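Can a machine do the washing-up yet? An interview with the Udovell test group
10/14/22

Udovell has spent the period since July measuring how well two-finger robot arms cope with ordinary chores. The group's lead engineer agreed to speak on condition that the answer to the headline question came first. "No," the engineer said. "Some parts of it, under some conditions."

The test list has 40 tasks, divided between kitchen work and small-shop work such as restocking a shelf. The current controller, Trikus, completes 19 of them without help. The engineer puts little weight on that number. "Folding a towel and pushing a drawer shut each count as one. They are not the same amount of work."

Speed is the second limit. Clearing a small table takes the arm 12 minutes – a person would be done before it had finished planning the second grasp. Udovell does not consider this urgent. "A slow machine that can be left alone is useful. One that needs watching is a second job."

Glass remains the hardest material. Depth sensors return poor data on it, since they tend to measure whatever is behind the surface. The Kwak software package, used for pose estimation, was trained mostly on opaque objects, and its estimates for clear ones drift when the light changes. 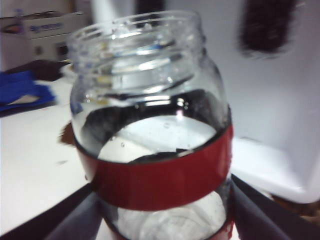

Grip force is a separate matter. Too little and a wet jar rotates between the fingers; too much and a thin one breaks. The group logged 301 grasps on glassware and set one force limit for all of it, a compromise the engineer expects to drop. "You want to feel the slip and correct. We correct late."

Stonitetti, a housewares retailer, has asked for a trial in its returns room, where items are wiped and put back in boxes. The engineer thinks the wiping is feasible now. The boxes are another question – cardboard flaps are next on the list.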